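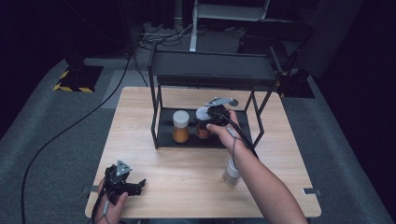

Section 4: Placing a request for shares in a new listing

By now you should have Bondness installed, your Istarby brokerage account linked, and the home screen showing your cash balance. If the balance says "pending," go back to Section 3 and finish the link first. I've tried it the other way round and the request form just grays out on you with no message at all.

I wrote this section after my first new listing, when I had the help pages open in one window and the app in the other and still managed to ask for shares in the wrong account. So I'm going slowly here. Skip ahead if you've done this before!

Before you start

You'll need your Istarby login, the tax form you filled in when you opened the account, and enough settled cash to cover the whole request at the top of the price range. Settled is the word to watch. Money from a stock you sold yesterday shows up in your balance, but Bondness won't let you use it for this until the sale has cleared.

Note: Retirement accounts linked through Istarby can see new listings but can't request shares in them. The button is there. It does nothing. I've written to them.

Setting up your alerts

1. Open Bondness and go to Calendar, then New Listings. You'll see companies that have filed, companies that have set a price range, and companies that have priced. Most of what you want is in the middle group.

2. Tap the bell next to any company you're curious about. Your watchlist holds up to 75 names, and once it's full, the oldest one drops off quietly when you add another. I keep mine much shorter than that and clear it out every March.

3. Under Alert Type, turn on "Range set," "Range changed," and "Priced." Leave "Filing amended" off unless you like getting woken up. Companies amend their filings all the time, often for a comma or a lawyer's address.

4. If you follow small drug companies, like I do, turn on "Postponed" too. When the market has a rough week those offerings get pulled or pushed back, sometimes the night before, and your cash can sit on hold while you wait to hear.

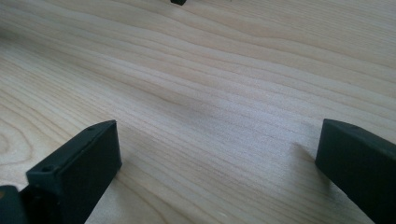

Making the request

1. Open the company's page. I'll use Prurham, a made-to-order enzyme business that was on my own list when I took these notes on 2021-12-29, so swap in whichever one you're after.

2. Tap Documents and open the prospectus. You don't have to read all of it (I never have, cover to cover), but do read "Use of Proceeds" and "Dilution." The first tells you where the money goes. The second tells you how much less each share is worth on paper than what you'd be paying for it, and with a young company that gap can be a shocker.

3. Go back and tap Request Shares. Check the account name at the top of the form. Check it again, please.

4. Answer the eligibility questions. They ask whether you or anyone in your household works for a brokerage, and whether you're an officer or director of a public company. If you say yes to either one, the form closes and Istarby will contact you by mail.

5. Type in the number of shares you want. Then set your ceiling, meaning the highest price you're willing to pay. If you leave the ceiling blank, Bondness takes that to mean you'll pay whatever the final price comes out to be - even if it lands above the range.

6. Tap Review, then Submit. You'll get a reference code. I paste mine into a note with the date, as the app drops old codes from the history page after a while.

Caution: A request isn't a purchase. You might get everything you asked for, a handful of shares, or none. Don't sell something else to "make room" until you see the allocation.

Caution: If the range changes after you submit, Bondness cancels your request and asks you to confirm again. The alert says "Action needed." Miss it and you're out, with no late entries.

After the price is set

Pricing usually comes in the evening, and the allocation shows up under Activity before trading opens. If you got shares, the cash on hold turns into a purchase. If you didn't, it goes back to your balance, though mine has taken until lunchtime to reappear.

Istarby has a 21-day holding rule. You can sell sooner, since the shares are yours, but they'll mark it as an early sale and you may be shut out of requests for a while. The exact terms are under Agreements, in very small type.

If you track your holdings with the Amarasinghe import sheet, wait until the purchase shows as "Settled" before you export. Files pulled earlier list your cost as zero, and then the sheet tells you you've made a fortune. Lovely feeling, doesn't last.

To cancel a request, open Activity, tap the reference code, and choose Withdraw. You can do this any time up to pricing. After that the link disappears, and you'd need to sell like any other stock, which I cover in Section 5.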